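Section 4. Finishing and Re-oiling the Work Board
Worinetti Bench System – Owner's Guide
Revised 6 December 2024

4.1 Before you start

The work board ships with a thin factory coat of oil that protects it in transit. This coat is not a finish. Apply the first full finish before the board is put into service, and re-oil it on the schedule in 4.4.

You will need:
Pinside board oil, one can
Sanding block with 180 and 220 grit paper
Lint-free cotton rags
Nitrile gloves
A metal container with a lid, filled with water

CAUTION: Rags soaked in oil can heat up and catch fire without a spark. Place used rags in the water-filled container as soon as you finish with them. Do not leave them in a pile or put them in a trash can.

4.2 Preparing the surface

1. Clear the board and brush off all dust and chips.
2. Wipe both faces with a damp rag. Let the board dry for 4 hours.
3. Sand both faces with 180 grit, working along the grain. Use light, even pressure across the seams.
4. Sand again with 220 grit. Break the sharp edges with two or three passes.
5. Vacuum the surface, then wipe it with a dry rag.

Note: Do not use steel wool. Broken fibers stay in the pores and leave dark spots when water reaches them.
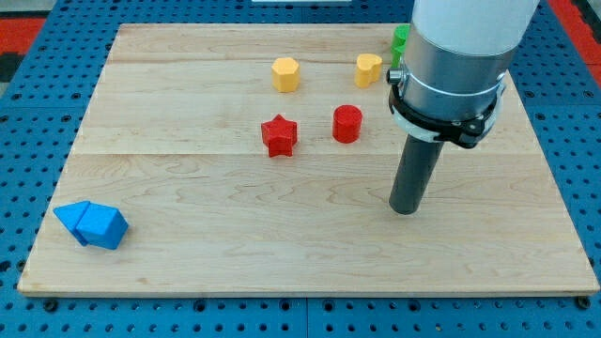

End grain takes up oil much faster than the face and will look dull again within minutes of the first coat. Keep adding oil to the ends until they stay wet for a full minute. On a new board this can take four or five passes.

4.3 Applying the oil

1. Stir the oil. Do not shake the can.
2. Pour a small pool on the face and spread it along the grain with a rag.
3. Wait 13 minutes, then wipe off everything that has not soaked in. Oil left standing turns sticky and has to be sanded off.
4. Turn the board over and repeat. Both faces must get the same number of coats – a board sealed on one side only will cup.
5. Stand the board on edge overnight with air on both sides.
6. Apply a second coat the next day. Boards used with glue or water need a third.

The board can be handled after one day. Full cure takes seven days at room temperature, longer in an unheated shop.

4.4 Maintenance

Re-oil twice a year, or when drops of water no longer bead on the surface. In dry climates, add one coat in March, toward the end of the heating season.

If a seam opens, stop using the board and move it to a room with steady humidity. Most small gaps close within two weeks. Do not fill a gap with glue before that time has passed.

Replacement boards are listed under part number 184 in the Lockwood parts list.

Text: Lucyna Witkowska
Technical review: Jeanie Mowat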